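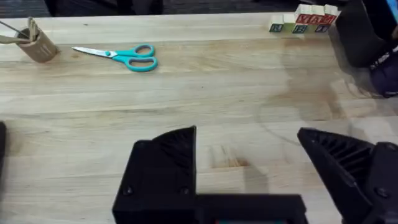 La reunión de la sala común de Mokgethi empezó con un poco de retraso porque quedaban tazas de té por repartir y a nadie le apetecía meter prisa, y casi mejor así, porque entre saludo y saludo se fueron adelantando varios de los asuntos que traíamos apuntados. Presidió Lindiwe Maluleke, tomó nota quien firma al pie y nos acompañaron Sipho Zwane, tres familias del grupo de manualidades y dos personas del turno de meriendas. Lindiwe abrió dando las gracias a todos por venir un lunes por la tarde y propuso empezar por la mesa, que es lo que más usamos y lo que más nos hace hablar. Puso como muestra las tijeras de mango azul verdoso, tumbadas sobre la madera al lado del vasito de cartón con los palitos, y dijo que eso mismo le gustaría encontrar siempre: cada herramienta a mano de quien va a trabajar, a la vista y sin tener que volcar un cajón entero para dar con ella. Hubo acuerdo general, con algún matiz que recojo más abajo.

Acta de la reunión del 12 de noviembre de 2018
Lugar: sala común, planta baja
Hora: de cuatro y cuarto a seis menos diez

1. Lectura y aprobación del acta anterior

Se leyó el acta anterior, bastante larga (me lo dijeron con cariño y lo acepto). Sipho pidió corregir una frase: donde ponía que él se había ofrecido a lijar la mesa, debía poner que se había ofrecido a preguntar quién podía lijarla. Queda corregido. Con ese cambio se aprobó.

2. La mesa grande

Sipho contó sus gestiones. Habló con Cerurent, el taller que nos hizo el arreglo de las sillas, y le dieron presupuesto para lijar el tablero y darle aceite: 1265 rands, con el aceite incluido y recogida y entrega en nuestra puerta. A él le pareció un precio correcto. Una de las madres preguntó si de verdad hacía falta, y ahí se abrió una conversación larga y muy agradable sobre si las marcas de una mesa son un defecto o son parte de su vida. El tablero es de listones claros, con sus vetas, sus nudos y alguna rozadura, y varias personas defendieron que así tiene su gracia y que los niños trabajan más tranquilos en una mesa que ya viene estrenada.

Lindiwe recordó que la merienda se sirve en esa misma mesa y que a ella lo que le preocupa es la limpieza, más que el aspecto. Se propuso una solución intermedia: aplicar nosotros una mano de aceite Kevon, del que queda una lata sin abrir en el armario alto, y aplazar el lijado hasta marzo, cuando volveremos a mirar el presupuesto de Cerurent. Sipho quiso dejar dicho que la lata la compró él y que no hace falta devolverle nada.

Acuerdo: dar aceite a la mesa antes de las vacaciones. Lo harán Sipho y la familia que se apuntó al final de la reunión. La sala quedará cerrada esa tarde y la mañana siguiente. Lindiwe pondrá el aviso en la puerta.

3. Material de manualidades

Volvemos aquí a las tijeras. Se habló de si deben estar siempre fuera o guardarse cuando no hay sesión. Las familias con niños pequeños prefieren que se guarden, y quienes llevan el grupo de los mayores dicen que, si se guardan, se pierden. Después de darle vueltas se decidió que durante la sesión estén en la mesa y que, al terminar, el adulto que cierra las lleve al estante de arriba. Pido disculpas por no haber anotado quién lo propuso, estábamos hablando varios a la vez.

Sobre los palitos, que usamos para casitas, marcos, cometas y todo lo que se tercie, hubo también su rato de charla. El vaso de cartón cumple, aunque alguien señaló que un recipiente más pesado se volcaría menos. Otra persona contestó que el de cartón lo eligieron los niños y que le tienen aprecio. Se queda el de cartón.

Se aprobó comprar palitos nuevos con los 50 rands que sobraron de la última compra. Los traerá la familia que va a Imitz a por papel, para no hacer dos viajes.

4. Bloques del abecedario

Lindiwe explicó que los bloques de madera con letras han gustado mucho también a los mayores, que los usan para dejarse mensajes al borde de la mesa. Le hizo ilusión y quiere que siga. El único ruego es que, si hace falta sitio para comer, se aparten juntos y con cuidado, sin deshacer la palabra que haya puesto otro, o al menos avisándole. Sipho sugirió una bandeja para moverlos todos de una vez y se ofreció a buscar una en su casa.

Se preguntó si los bloques podían lavarse. Se acordó pasarles un paño apenas humedecido y dejarlos secar al aire, nada de sumergirlos en el fregadero.

5. El escurreplatos y la vajilla de la merienda

Este punto fue el más animado de la tarde. El escurreplatos está ahora sobre la misma mesa donde se recorta y se pega, y hay opiniones para todos los gustos. 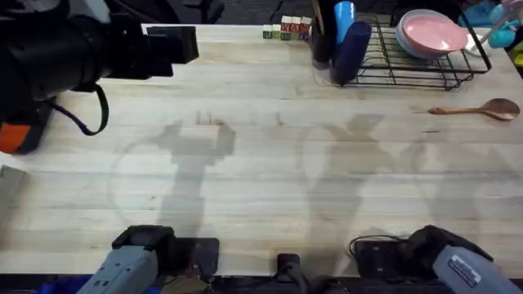 Las personas del turno de meriendas defendieron dejarlo donde está, porque desde allí se reparten los platos sin dar la vuelta a la sala y porque los niños se acostumbran a coger el suyo. También dijeron que la rejilla negra de alambre pesa poco y que se puede retirar en un momento si un día se necesita toda la mesa. Las del grupo de manualidades respondieron que el pegamento y los platos no son buenos vecinos, y contaron lo de la purpurina, que casi todos recordábamos y que no hace falta repetir en un acta.

Lindiwe propuso una regla sencilla: platos y tazas a un lado, junto al bote oscuro de los utensilios, y papeles y tijeras al otro. En las sesiones de pintura, el escurreplatos se llevará a la encimera. Todos lo vieron bien, también las dos partes que más habían discutido, que acabaron ofreciéndose galletas.

En cuanto a las tazas, se pidió que no se dejen inclinadas contra la rejilla, que es una costumbre que tenemos casi todos cuando vamos con prisa, yo la primera. La azul claro se queda de pie sin problema y la azul marino merece el mismo trato. Los platos rosa y azul pálido van derechos dentro de la rejilla, como hasta ahora, y se guardan en el armario una vez secos. Sipho preguntó si convenía comprar más vajilla del mismo juego y se respondió que de momento no.

Acuerdo: repasar el reparto de la mesa en la próxima reunión, por si en la práctica no resulta.

6. Luz de la tarde

Una de las familias comentó que a ciertas horas caen sombras sobre la mesa y cuesta recortar por la línea. Se habló de cambiar de sitio las sillas, de pintar menos por la tarde y de comprar una lámpara. No se tomó ninguna decisión. Lindiwe se fijará durante un par de semanas en qué lado se ve mejor y nos lo contará.

7. Turnos de recogida

Se repasó la hoja de turnos. Falta cubrir dos viernes. Una de las madres se queda con el primero y el segundo lo cubrirá Sipho, siempre que su hermana no le pida ese día que la lleve a la estación. Recoger incluye pasar el paño por la mesa, barrer debajo (los recortes se esconden en los lugares más insospechados), subir las tijeras al estante y dejar secando lo que se haya fregado. Se tarda unos minutos si se hace entre dos, y se agradece muchísimo a la mañana siguiente.

Se pidió imprimir la hoja en letra más grande. La tendré lista esta semana.

8. Ruegos y preguntas

Una familia preguntó si se pueden traer primos a las sesiones. Sí, avisando antes, con un máximo de 10 niños en la sala.

Otra pidió la receta del bizcocho de limón de la merienda pasada. Lindiwe la copiará y la dejará colgada junto a la hoja de turnos.

Sipho preguntó por el paraguas verde del perchero. Sigue sin dueño.

Próxima reunión: se fijará cuando sepamos qué tarde queda cerrada la sala por el aceite. Se levantó la sesión a las seis menos diez y nos quedamos un rato más fregando tazas.

La secretaria de la reunión
Visto bueno: Lindiwe Maluleke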